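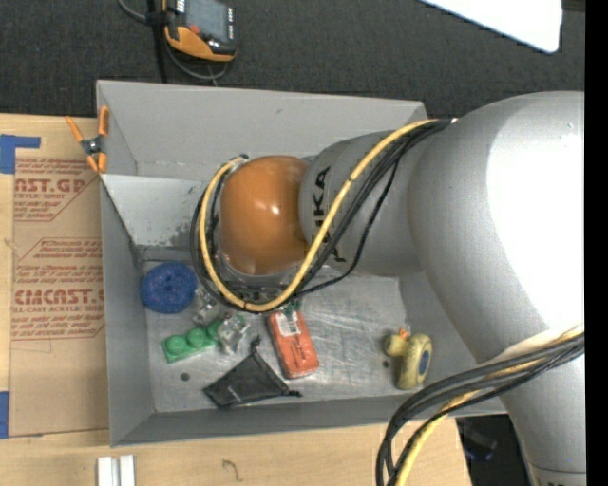
讲稿备注:低级别橄榄球队怎么准备跑球周

阅读时间:9分钟

开场

先别放数据。先问台下:有谁上场打过三分卫选择进攻的对手?举手。等两秒。
举手的人多,第二段讲快点。举手的少,第二段慢慢来,把图画在白板上。

自我介绍一句话就够。在Sotstead带防守组,第六个赛季,之前打安全卫,膝盖不行了才转教练。别讲膝盖的故事,上次讲了四分钟。

今天讲的事:对手一场球跑六十次,传球不到十次,你只有一周,怎么练。
不讲进攻。有人问进攻就让他去找Ostap Tymoshchuk,他下午那场。

第一段 为什么难

平时我们整个赛季都在防传球。线卫的眼睛习惯看四分卫肩膀。角卫习惯后退。到了跑球周,这些习惯全部害人。

举例,对Steltuvik那场。2021年2月27日,客场,风大。上半场丢了三个达阵,三个都是外侧跑。不是撞不过人家,是看错人。
第一个:边锋往里收,本来该守外侧的,跟着全卫走了。
第二个:一模一样。同一个人。
第三个:安全卫抢得太早,人家假跑真传,整场就传成那么一个长的。

停一下。让大家想想自己队里是谁。(肯定有一个)

那场我们被跑了757码?——注意!!这个数字不是一场的,是那个赛季前两轮加上杯赛的总和。上次讲错,有人当场问。说清楚:三场,757码,地面。

下半场稳住了一些,换了个很简单的规则,后面讲。最后还是输。比分不用报,想知道的人自己会查。

第二段 责任制

核心:每个人只管一个人。
全卫归谁,四分卫归谁,外面那个接抛球的归谁。开球前必须知道,开球后不许改。

白板:画最基本的阵型,五个锋线,一个全卫,两个翼卫。别画漂亮,圈和叉就行。

内线截锋:管全卫。不管他有没有球,撞。
端锋:管四分卫。有球没球都要让他挨到一下(合法的,别引申,上次有家长在场)。
安全卫或者外线卫:管抛球的人。

听着容易。难在第三节,人累了,前面连续八次全卫都没拿球,截锋就开始偷懒去看别的地方。第九次全卫拿球,中路空的,二十码。

所以要练的是"没球也撞"。这个词我在训练里一周大概喊一千遍。小伙子们烦死我了。烦就对了。

有人会问能不能换责任,比如端锋去撞全卫,线卫绕出来管四分卫。可以。但是只准备两套,最多两套。我们有一年准备了四套,周中看着很厉害,比赛里谁都不记得是哪一套,场边喊破喉咙也没用。

第三段 切割阻挡

这一段别跳过,虽然时间紧。受伤都在这儿。

规则先确认,各联赛不一样,回去自己查自己联赛的。我们联赛近端还允许一部分,外侧不允许。台下有从别的联赛来的,提醒一句。

练手。手往下按,按对方肩膀和头盔,脚往后撤半步,再继续追。
器材:大的瑜伽球。对,就是健身房那种。教练把球滚过来,球员用手按掉,接着跑。便宜,不伤人。
我们买了六个,坏了两个,被钉鞋踩的。换平底鞋练。

每天十分钟,从第一天开始。别等到第三天才想起来,第三天脚已经乱了。

放录像片段(如果投影能用)。没有投影就请一个人上来演示,挑个子高的,高的人最容易被切。演示别真倒地,地板硬。

第四段 一周安排

第一天:看录像,短。四十分钟封顶。只看对方的跑球,别看他们的传球,看了也没意思。讲责任。考试,口头的,一个一个问。"全卫往你这边走,你干嘛?"答不上来的第二天再问。

第二天:不用球。真的不用球。陪练组跑他们的打法,手里什么都没有,三个人都假装有球。防守组每个人撞自己的人。
这个是从Espinoza学来的,他们训练营一直这么练。我第一次看觉得很傻,练完发现眼睛老实了。
没有球就没有东西可看,只能看自己的人。

第三天:上球,全速,但是四分卫不许撞。陪练四分卫找谁?找队里跑得最快的,哪怕他是外接手。别用替补四分卫,替补四分卫不会跑,跑出来速度差一截,周末一上场全傻眼。

我们那年用的是一个角卫,高中打过这套进攻,跑得比对面那位还好看。结果他自己首发位置的训练没练上。要权衡一下。

第四天:特殊情况。三档两码,四档一码,红区。还有假跑真传,安排在他们最放松的时候,连着跑十几次之后突然传一个。安全卫肯定有人上当。上当就停下来,全队看着,再来一次。不骂人。骂过,没用。

第五天:走场。轻松。再口头问一遍。

如果你们一周只能练两次(业余队基本都是),那就合并:第一次做第一天和第二天,第二次做第三天和第四天。瑜伽球两次都要有。走场放到赛前热身以后,在停车场也行。

第五段 比赛日

每一档之间,场边只喊一个词。我们喊"各管各"。喊长了听不见。

头两次进攻一定会被推着走,要提前告诉队员。速度跟训练不一样,再好的陪练组也模仿不了。丢一个达阵别慌,别改方案。我见过太多教练第一节就改方案(包括我自己,Steltuvik那场)。

下半场的简单规则,上面欠的:
边锋往里收,你就往外走。别看后场。
就这一句。中场休息写在白板上的。下半场外侧再也没有被跑出二十码以上的。

轮换。截锋要多轮,每次都被撞,比传球周累得多。至少准备六个能上的。没有六个就从进攻锋线借,提前跟进攻教练打招呼,别临时借,会吵架。

控球时间:对方一拿球就是七八分钟。我们的进攻可能整个上半场只碰两三次球。要跟进攻组讲好,别三次传球不成功就弃踢,防守组水都没喝完又得上。这不是防守教练能管的,但是要说。

第六段 统计怎么看

总码数别太当回事。跑六十次,跑多少码都正常。
看三个:一档被跑几码,三档放过几次,超过十五码的有几次。

我自己加一个:看录像时给每个人记"有没有撞到自己的人",撞到记一,没撞到记零。不管球在谁手里。一场下来一个截锋能有五十多个记录。
表格是Pludus上做的,随便什么表格都行,纸也行。
截锋低于八成五,下周单独练。

这个表贴出来效果很好。贴更衣室门口。有人偷偷改自己的分,我知道是谁。(笑点,看现场气氛,冷就跳过)

如果还有时间

讲青年队。U16以下不建议一周全变,孩子记不住。只教端锋和外侧两个位置的责任,其他人正常打。切割阻挡青年组很多地方禁止,但手的练习照样做,以后用得上。

讲天气。下雨天这种进攻抛球容易掉,端锋可以更凶一点,逼他早抛。风大没影响,他们反正不传。

讲八月的集训要不要提前练。我的意见,每次集训留一个上午给它,哪怕赛程里只碰一次。Ostap不同意,他觉得浪费,他下午可能会拿这个说事,让他说。

问答

可能被问到的:

三四阵还是四三阵?都行。我们四三,人员的问题。三四的队外线卫管四分卫,端锋往里挤,剩下一样。

要不要闪击?少。闪击的人要是没带着责任去冲,等于少一个防守的。非要冲,从外侧冲,直奔四分卫。

要是对手会传呢?那就不是今天的题目了。祝你好运。

盯人还是区域?对这种队我偏区域,角卫脸朝里能看见跑球。盯人的话角卫背对着球,外侧跑出去了都不知道。

资料:责任图和一周安排的表打印了,放门口桌子上,自己拿。不够的话留邮箱。

水瓶记得带走。下一场的人要提前十分钟进来调麦克风。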